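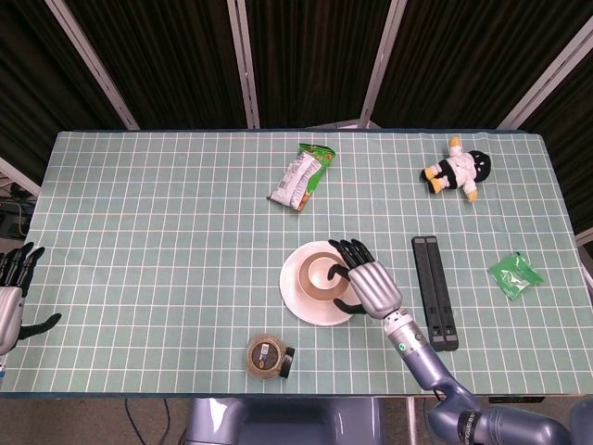

Teaching by hand is older than writing, and I have come to think it's the part of robotics we take least seriously. My father taught me to shave by standing behind me and moving my wrist, and I couldn't have told you afterward what he'd said, if he said anything. I think about that whenever I watch someone guide a robot through a small household job from across the room. Take a tan cup on a white saucer, with four black fingers curled over the far side and a thumb hooked around the near one. A person had to choose that grip, and there are a dozen other ways to hold a cup.

Home | Opinion | Work & Machines | Letters

Why I'd Let My Aunt Teach the Robot
By Thomas Marino
26 Jan 2020

I spent a good part of October visiting a shop in Wenville where people do this sort of teaching all day long, and what struck me (apart from how tired their shoulders get!) was how different they all are. One operator comes at everything from the side, slow as a cat. Another goes straight down from above and closes fast. Give each of them 60 tries at the same cup and you'll have two sets of lessons with hardly a habit in common.

The managers I talked to, there and later over in Dratham, mostly saw this as a problem. They want everyone trained to one style, so the lessons come out tidy. I understand the wish, I really do, and I know a machine can get muddled when its teachers disagree. But kitchens aren't tidy, and the people in them don't agree either. My aunt in Loltden picks up a hot cup by the rim with her fingertips, which makes me wince, and in all my life I've never seen her drop one.

So I'd like to see more kinds of people at the controls: cooks, home aides, grandparents, left-handed folks. Pay them properly, and let them fumble, and keep some of the fumbles, too, especially the ones where they caught themselves and tried again. A good recovery is worth teaching. My father nicked my chin that first morning, and I remember very well what he did next with the towel.

142 shares | 60 comments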